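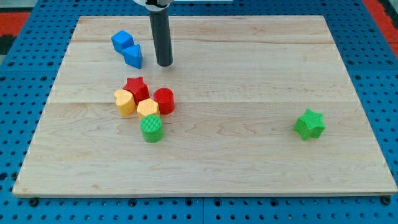
Does a maple cutting board need special board cream? Plain food-grade mineral oil does the job, and it costs a lot less.

I've read the labels on 5 of those creams. Most are mineral oil with a little beeswax and a nice tin. The wax does leave a smoother feel — I'll give it that — but I wouldn't pay $40 for it.

I'm not sold on the lemon and salt scrub either. It smells good. Dish soap, hot water and a stiff brush get the board clean, and then it goes on its edge to dry. Never in the dishwasher, whatever your brother-in-law says about his.

Skip olive oil, which can turn sticky and rancid. Wipe on two thin coats of mineral oil, leave them overnight, and buff off the extra with an old T-shirt.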